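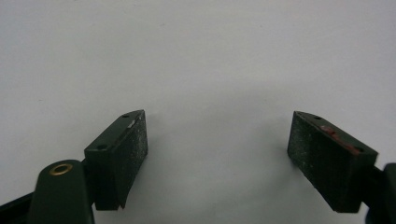
Wanda Holloway

11/26/18

Dye bench, second go at the walnut. I left the husks soaking over the weekend as Judit suggested, and the colour on the wool is much kinder now, a proper warm brown — the April batch was nearer to weak tea, bless it. Used 26 g of alum and kept the pot at a bare simmer. Skein 8 took up the dye beautifully, skein 9 is patchy near the tie, my fault for knotting it so tight. Fanni, if you're in before me, please don't tip the bath out, I want to try the linen in it. Still need to ask Lesow about more fleece.

Last updated: 11/26/18
3 shares | 2 comments

Judit Takács: Tie them in a loose figure of eight next time!

Fanni Nyitrai: Bath is safe, lid on.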